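Money Help > Banking > Foreign Accounts

Print this page | E-mail this page

Old savings account overseas, never reported

Chiamaka Nnaji
15 September 2024

I opened a savings account at Zenmont, a bank outside the US, before I moved to Stencombe. I have lived and worked here for 8 years and file a US return every year, but I never listed the account. It earned $1,090 in interest over that time. In June the bank sent me a form asking for my US tax number. The balance has been over $10,000 the whole time. Do I have to report it, and does closing it now fix anything? 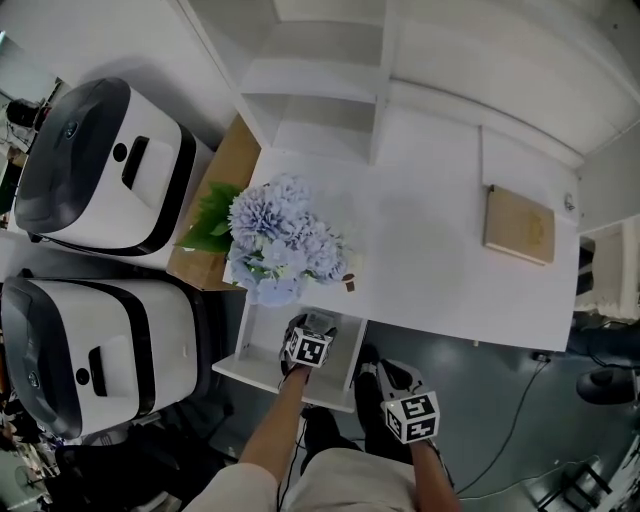
I should add that no tax was taken out over there, and I have statements for the last 6 years only.

Ayodele Okoro

Yes, you have to report it. There are 2 separate things. The interest goes on your tax return. The account itself goes on the FBAR, a different form that is filed online with FinCEN and not with the return. Depending on the balance you may need Form 8938 too. 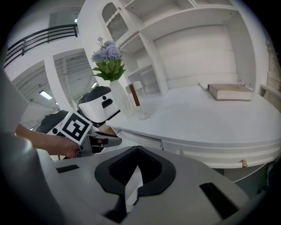

A marker card on one of the hand-held grippers

Closing the account does not change the past years. Ask the bank in writing for the missing statements before you close anything, as some banks cut off online access the same day.

jukitz

just close it, for that little interest they won't care

Hollis

Don't go by the reply before mine. The bank wants your tax number so it can report the account.

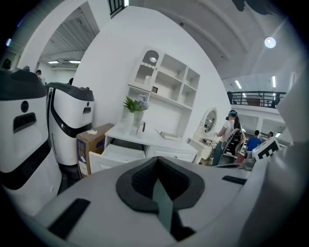
Look up the IRS streamlined procedures. They are for people whose failure to report was not willful, and you have to sign a statement explaining why. See a tax attorney before you sign it.

Print this page | E-mail this page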